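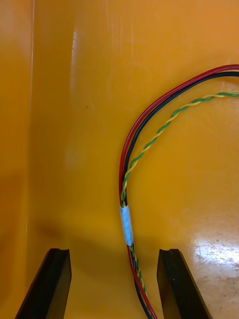
About Limudlow

Limudlow prepares wiring sets for makers of lamps, small appliances and workshop equipment. The company was founded in Porkholm, where it still has its main workroom, and opened a second site at Rarkska when the original premises could no longer hold the stock.

Our catalogue lists 2,977 parts. Most orders are for short bundles of insulated wire, cut to the customer's drawing and sorted into plastic trays before packing. Conductors are supplied in the customer's choice of colours — red, black, green and yellow are those most often requested — and may be left separate or twisted in pairs.

The company employs 22 people across its 2 sites. New staff spend their first months at the sorting benches, learning to read drawings and to check lengths, before moving to cutting or dispatch. Trays are kept in use for as long as they remain sound, and are wiped down at the close of work each Friday.

In December we completed the purchase of Rodrigues, a supplier of connectors and sleeving. Its range of 885 items is now available through our Porkholm counter, and existing Rodrigues account numbers remain valid.

14 shares
2 comments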